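Laing Extends Julix Access to Branch Supervisors

Reading time: 3 min
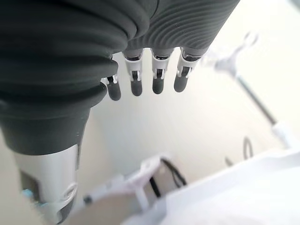 Robotic hand with dark gray fingertips.

Laing has released an update to Julix, the account supervision software used by brokerage back offices. The release, issued to all licensed firms in May 2024, opens the approval queue to branch supervisors for the first time. Until now, requests for withdrawals, leverage changes and account closures could be approved only by staff holding a head office login.

Under the new arrangement, a firm's administrator may assign each supervisor a set of client groups and a ceiling for single transactions. Requests within the ceiling are shown in the supervisor's own queue. Larger requests pass to head office as before, with the supervisor's comments attached. A supervisor who is absent may hand the queue to a colleague for up to 10 business days, after which the assignment lapses and must be renewed by the administrator.

The update follows a trial that began in March at Enomon, where 11 branch offices used the new queue alongside the existing procedure. Enomon processed 158 withdrawal requests through the branch queue during the trial, almost all of them on the day they were received. Two requests were returned to head office after the client's bank details did not match the record on file.

"Our supervisors know their clients and can settle an ordinary request quickly," said Theano Spanos, director of client operations at Enomon. "The audit record was our main concern. We asked that every approval show who gave it, under which ceiling, and whether the queue had been handed over at the time. Those entries are now part of the standard report."

The standard report may be exported at the close of each trading day. Firms that archive their records with Pondness can continue to use the existing connection, although the export file contains three additional columns and any saved import template should be reviewed before the first transfer. Files produced under the earlier release remain readable.

Administrators should also note the following changes. Session length for supervisor accounts is set to 30 minutes and cannot be extended. Notes entered on a request are limited to 100 characters in the queue view, with the full text available in the request record. The older summary page, which listed open requests by currency, has been withdrawn and replaced by a filter in the main queue.

The branch queue is switched off by default. It may be activated under Roles and Permissions by any administrator whose firm holds a current Julix license, and no additional fee applies. Firms that host Julix on their own servers must install the update before the option is displayed. Written guidance for administrators and a shorter guide for supervisors are available in the client area, and questions concerning installation should be addressed to the Laing support desk.

This site uses cookies to remember your preferences and measure traffic. By continuing to browse, you accept our cookie policy.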